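## 4. First gripper trial: the corn cob

Set-up notes for the Savau two-finger gripper on the Murkberg arm. Read section 3 first, and don't trust the grip figures on the box until you have your own.
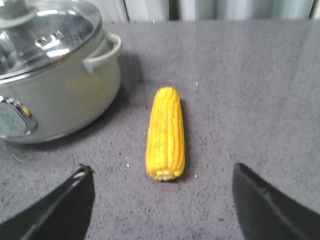

Wrist camera, fingers open on either side of the cob.

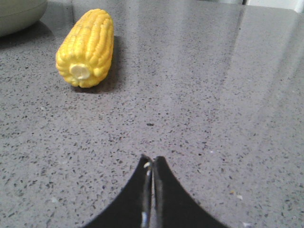
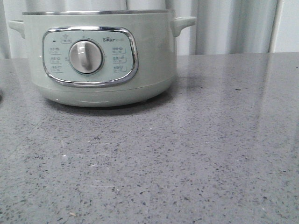
**Does the wrist camera give you enough to judge a grip?**

Only for the approach. It will tell you whether the fingers are lined up with the cob, but it says very little about how hard they are pressing, and the supplier's claim that you can "see a good grip" is one I would ignore. Use the force log as well.

### 4.1 Before you start

1. Home the arm with the fingers open.
2. Check that both camera feeds are live in Clidness. A frozen feed looks just like a still counter, so wave a hand in front of each lens.
3. Set the closing force to 50 per cent. The default is 85, and I have yet to hear a convincing argument for it.
4. Set the closing speed to 7.

> **Caution:** Keep the emergency stop within reach. The soft stop in the Clidness window is slow to respond and should not be relied on.

### 4.2 Running the trial

1. Put the cob on the counter with clear space on both sides.
2. Jog the arm down until the fingertips are level with the middle of the cob. Leave a small gap above the counter.
3. Close the fingers and wait for the force reading to settle.
4. Lift slowly to the height set in section 3, then hold.
5. Lower, open and back away before you start the next lift.
6. Repeat with the cob turned a quarter turn. Rows of kernels give a ridged surface, and a grip that holds one way may roll the other.

Glare on a polished counter can throw off automatic exposure. Lock the exposure by hand before the first lift and leave it alone until you finish.

> **Note:** Clidness marks a lift as a success when the fingers stop short of fully closed. That only means something was between them. Ifeoma Fashola went through 189 logged lifts in August and found slips scored as good grips. Watch the fixed camera playback before you accept any score.

### 4.3 Comparing with the Effiong fingers

Swap the fingers with the power off, then run the gripper calibration again. The Effiong sheet says this step is optional. Do it anyway.

Keep the force, speed and exposure the same for both sets. If you change the force to suit one of them, start a new log file and say so in the first line.

> **Caution:** Don't compare results from different counters. We did, and had to throw the lot out.

Send finished logs to Busisiwe Lekota, with playback attached. Logs sent without playback will be returned.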